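Site walk-through, Bielecka warehouse, January
Inspector: Rasha Rizk
Floor area covered: 1,858 square meters, plus the loading dock and the outside stairs

Marks used: **OK**, **Fix** (do it before the next walk-through), **Fix now** (do it before the end of the shift), **N/A**. Comments are mine unless a name is given. Items carried over from last time are marked (c/o).

## 1. Exits and walkways

- [x] Exit doors open fully from inside without a key. **OK**
- [x] Exit signs lit. **OK.** The one over the dock office flickers. Spare tubes are in the electrical cupboard.
- [ ] Walkways clear to painted lines. **Fix now.** Two pallets of Fullness carton stock were parked across the walkway next to the packing benches. Moved while I was there. They were there last time too, so please find them a proper spot.
- [ ] Floor paint readable. **Fix.** Worn away at the dock end, where the trucks turn. The rest will last another year.
- [x] Outside stairs, treads and handrail. **OK.** Grit box is full.

## 2. Fire equipment

- [x] Extinguishers on their hooks, pins in, gauges in the green. **OK**
- [ ] Extinguisher tags signed. **Fix.** The tag at the break room door has no entry for last month. Don't backfill it. Check the extinguisher and sign for January.
- [x] Hose reel reachable. **OK**
- [x] Alarm panel shows no faults. **OK.** Tested at 10 a.m. with the monitoring company on the phone. Bells heard in the restrooms and in the dock office with the door closed.
- [ ] Fire doors close by themselves. **Fix.** The door between packing and storage stops short of the latch. The closer needs adjusting. I took away a wedge.

## 3. Racking

- [x] Load signs posted at the end of each run. **OK**
- [ ] Uprights free of dents. **Fix now.** Front upright at the start of row C has a fresh dent at forklift height. That bay has been emptied and taped off. It stays empty until Selteck has measured it, including the top level.
- [x] Beam clips in place. **OK** (c/o). The missing clips in row A have been replaced.
- [x] Pallets sitting square on both beams. **OK**

## 4. Bins, hoppers and metal containers

- [x] Rims free of burrs and torn metal. **OK.** I ran a gloved hand along the rims in the sorting area.
- [ ] Inside surfaces clean. **Fix.** Brownish and greenish smears on an inside back wall. I can't tell what left them. Wash down with the neutral cleaner, rinse, and look again. If the mark comes back, tell me before anyone uses something stronger.
- [x] Floors of bins sound. **OK.** Scratches and worn patches are acceptable. Bent or lifted plate is not.
- [x] Small holes in bin floors. **OK.** Check that the edges are smooth and leave them alone. Please don't plug them with tape.

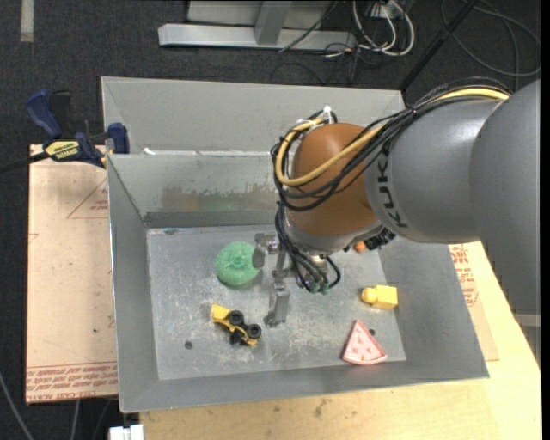
- [ ] Bin numbers readable. **Fix.** Several labels have been cleaned so often that the print is gone. Order the engraved kind.
- [x] Nothing stored on top of the bins. **OK**

## 5. Forklifts and pallet jacks

- [x] Daily check sheets filled in. **OK.** Both trucks are up to date. One driver ticks every box in a single long line down the page. Individual ticks, please.
- [x] Horn, lights and seat belt. **OK**
- [ ] Forks. **Fix.** Heel wear on the older truck is close to the limit. Get it measured at the next service and put the reading in the truck file.
- [x] Charging area ventilated, no smoking sign up. **OK**
- [ ] Eyewash bottles at the charging area. **Fix now.** Both out of date. I took two new ones from the first aid room and put the old ones in my office for disposal.
- [ ] Hand pallet jacks. **Fix.** The Druken jack with the yellow handle drops slowly under load. Tagged out and standing beside the dock office. Someone had already taken the tag off once when I came back after lunch. The tag comes off when the repair is signed for and not before.

## 6. Electrical

- [x] Panels closed and clear in front. **OK**
- [ ] Extension cords. **Fix.** A cord is still feeding the label printer at bench 2 (c/o). This was meant to be a temporary setup. Get a quote for a wall outlet.
- [x] Portable tools tagged. **OK**

## 7. First aid and welfare

- [x] Kits stocked. **OK.** Dock kit is low on large bandages but still above the minimum.
- [x] Names of first aiders posted. **OK**
- [ ] Hot water in restrooms. **Fix.** Ran the tap for 60 seconds and it was barely warm.
- [x] Break room fridge. **OK.** Thermometer is back where it belongs.

## Follow-up

The racking bay, the walkway and the eyewash bottles were dealt with or made safe during the visit. I still need written confirmation from Selteck on the upright. Send it to me directly and put a copy in the racking folder.

The fire door and the older truck's forks come first among the remaining items. Cord, labels, floor paint and hot water can go on the normal work order list, but each needs a name against it by the end of the month.

I did not get onto the mezzanine. The gate was locked and the key was out with the cleaning crew. It needs its own visit, and I'll bring the guardrail gauge.

Signed: R. Rizk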